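How to make a bottle drip waterer for a pot plant

You need an empty drinks bottle with its screw cap, a darning needle, a cork and a pair of scissors. Most 490 ml or 500 ml bottles will do.

Rinse the bottle twice and peel off the label if it comes away easily.
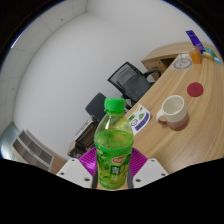
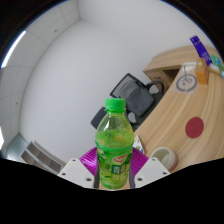
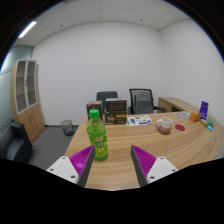
Push the needle into the cork and use the cork as a handle. Warm the tip over a candle and make two holes in the cap. A bottle with a screw cap, like the green one in the photos, suits this job, as a sports cap leaks. Cut off the base, bury the neck 35 mm deep beside the plant and fill from the top. If it empties within an hour, fit a spare cap with one hole.

Check the level every other day. In February, when growth is slow, take the bottle out and water by hand.

Last updated 12 June 2023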